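Two-arm robot: left gripper closes too early on a thin plate, planner says the goal is reached
Posted in Motion planning and control
Viewed 194 times

Dayana Montoya

Hello everyone. I am working with a two-arm setup and I have a problem which I think is in software, but I am not sure in which part of it.

The task is simple. The left arm must take a round orange plate by its rim, lift it, and pass it to the right arm. The plate is shallow and the rim is low. The plate lies on a cardboard box with a cloth over it, at a height that both arms can reach. Each gripper has black fingers and what looks like a camera opening in its housing.

The planner (we use Iroment, the July release) gives me a path each time and it reports "goal reached" with no error. But the fingers arrive over the plate and touch its surface. Then the close command is sent and the fingers slide on the plate. When I move the goal by hand a little to the outside, the grasp is good in most of the tries.

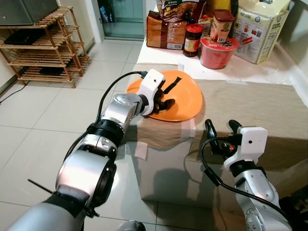 What I have checked until now:

The joint positions at the end of the path agree with the planned ones. The difference is so small that it can not explain what I see.

The hand-eye calibration of the head camera was repeated two times, with the same result.

The control loop runs at 1000 Hz and the perception node gives a new plate pose every 33 ms. I do not see lost messages in the log.

The plate pose is computed from the head camera only. We fit a circle to the orange region and take the depth as the median of all points inside it. The grasp pose is then a fixed offset from the center of this circle.

My question is: should I look for the error in the pose estimate, or is it possible that the planner accepts a goal which is not exact enough? I would prefer not to change both at the same time, as then I will not know which one helped.

Thank you in advance, and sorry for my long text.

Grajales

planner tolerance. default is way too loose, everybody hits this. set it tighter and try again

Skaremby

I would not begin with the tolerance. You wrote that the final joint positions agree with the plan, so the arm goes where it was told to go. A tighter tolerance will only make the planning slower. The goal itself is the thing to look at.

Your median depth is taken over the whole plate. Most of these points are on the flat bottom, and the rim is higher than the bottom. So your fixed offset starts from the wrong height for a rim grasp. Also, when the left arm is already over the plate it hides a part of it from the head camera, and its shadow can change the color mask. The circle fit then uses only the visible arc and the center moves to one side. If your node continues to update the pose during the approach, the goal moves together with it.

I would try this, in this order:

First, freeze the plate pose before the arm enters the view. Record 900 frames with both arms away and look at how much the center moves. If it is stable there and jumps later, you have found at least one part of the problem.

Second, fit the rim separately. Take only the points near the edge of the mask, fit a plane to them, and use this plane for the height of the grasp.

Third, split the motion in two parts: a pre-grasp pose outside the rim, and then a short straight move toward the center. In the second part use the gripper camera for the correction — the head camera is not so useful at this moment.

Dayana Montoya

Thank you both. I tried the tighter tolerance first, as it was only one line, and there was no change except longer planning.

Then I froze the pose as Skaremby wrote. Without the arms in view the center is stable. With the left arm over the plate it moves away from the arm, and it is in the same direction as my manual correction. The height I did not fix yet.

Rotenden

Same symptom on our side last year, with bowls. Check also that the depth image and the color image have the same time stamp. In our case they did not, and freezing the pose was hiding it.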